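Une table claire pour les petites choses

On range volontiers les placards, beaucoup moins les tiroirs à petits objets. Étiquettes, fanions, boutons, attaches : tout finit au même endroit et s'emmêle. La méthode décrite dans ces pages tient sur un coin de table et demande une soirée de décembre.

Il faut d'abord une surface blanche, mate et dégagée. Un plateau brillant renvoie la lumière et fatigue les yeux. Une simple feuille rigide posée sur une planche convient très bien, à condition de ne rien laisser traîner dessus avant de commencer. 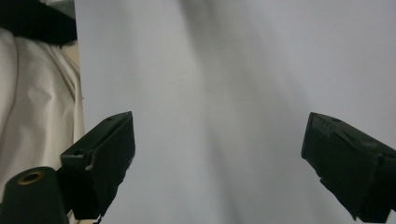 Le bac, de préférence transparent

Le bac transparent a un avantage évident : on voit le contenu sans soulever de couvercle. Bovero en propose un modèle à 50 centimes pièce, Vedell vend les siens par lots de 100. Un rebord relevé empêche les petites pièces de glisser, et une encoche à l'extrémité aide à sortir le bac du meuble.

On le place à gauche si l'on trie de la main droite. Les objets passent un par un au-dessus de la table, on les regarde, on décide. Les couleurs vives se traitent en premier – elles se repèrent vite sur le blanc et le tas diminue.

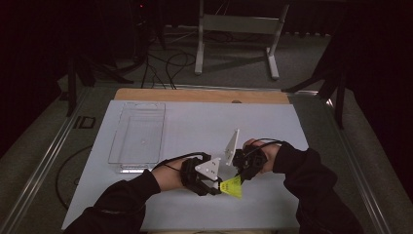
Un petit triangle jaune vif, à côté d'un bac transparent à rebord.

Combien de bacs prévoir

Pour un tiroir ordinaire, quatre suffisent. Au-delà de 300 pièces, mieux vaut répartir par usage que par taille. L'atelier de mercerie Starnura garde deux bacs vides en réserve pour les arrivages.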